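Closing a straight cut on a practice pad: placing the first stitch

These notes cover the first stitch only. They assume you can already load a needle and tie a plain square knot. Read them through once before you pick anything up. 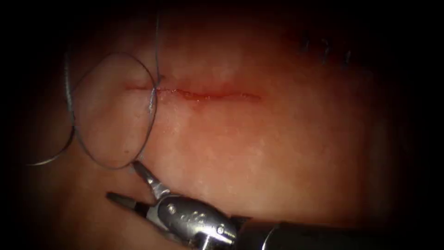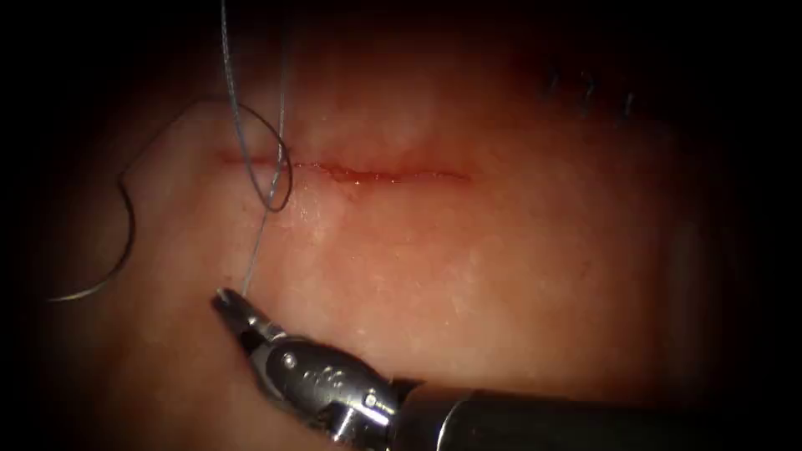 Suturing basics: Practice pads

Thin thread passing at the left end of a short, straight cut, with slack still to be taken up. Most beginners rush at this point.

1. Set the pad so the cut runs across you. Tape down the corners if it slides.

2. Start at one end of the cut. Go in close to the end and turn your wrist so the needle follows its own curve.

3. Pull the thread through slowly, in line with the stitch. Stop while you still have a tail long enough to tie.

4. Lay the loop flat on the pad and check it for twists. Open it out with the tip of the instrument if it has crossed over itself.

5. Tie down until the edges meet, then stop. Puckering beside the knot means it is too tight.

Work along the cut in even steps. Karla Valdovinos sets her beginners 16 stitches a session and has them cut out and redo the first 8.

Next page: trimming the ends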